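My mother-in-law rang on Sunday to ask when she could buy a robot that empties the dishwasher. She'd watched something on telly where a shiny pair of arms put a mug in a cupboard, very slowly, to applause. I told her not to give up her rubber gloves. She was quite cross with me, as if I personally had been holding things up!

I do have a dog in this fight. I spent nine years on the returns bench at Fulthorpe, where people send back whatever they've fallen out of love with, and I can tell you that sorting a box of mixed stuff is the dullest job I ever had. It's also the one I'd have bet on machines taking first. Every January we had a mountain of the stuff. My best day was 2,516 items (I had the radio on and a very good sandwich), and I wasn't thinking about any of them. My hands knew. Soft thing, hard thing, thing with a wheel coming off, into the right tub and on to the next.

And that's the trouble, isn't it? The bits of a job that feel like nothing are the bits that are murder to teach. A welding robot is a marvel, but the car turns up in the same spot every time, facing the same way. Tip out a toy drawer and nothing is facing any way at all. Tape rolls. Sponges squash. A toy car will happily lie on its side against a wall where no finger fits.

The Tukberg people, who make picking machines for warehouses, had an open evening a while back and I went along, mostly for the biscuits. Their machine cleared 63 things out of a tray of 192 before somebody stepped in. The chap running it was thrilled, and fair enough, because the year before it had been a lot worse. But if I'd done that on my first morning I'd have been sent home.

So look at what one of these machines has to deal with: a big factory arm, a metal bin, and a handful of odds and ends you'd find under any sofa. 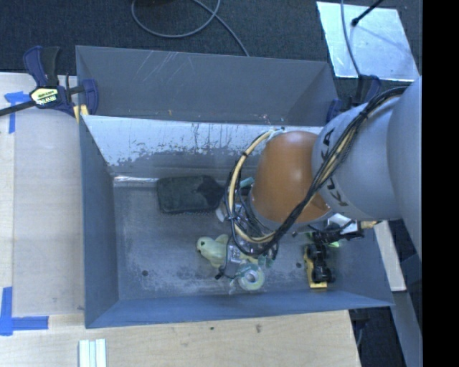

Words: Bogumił Jakubowski
Filed under: Opinion, Work and Home

A soft dark pad or sponge, a little yellow-green animal, a roll of tape, a toy vehicle. My niece could clear that lot before her toast popped up, and she'd be telling you about school the whole time.

Do I think it'll never happen? No, I don't. I think the shop floor gets it well before the kitchen does, because a warehouse can put up with a slow machine that works all night and asks for help now and then. At home you'd be the help. I'd pay 2,000 quid tomorrow for something that paired socks properly, and I'd not pay a tenner for something I had to stand next to.

I said as much to my mother-in-law. She says she'll wait.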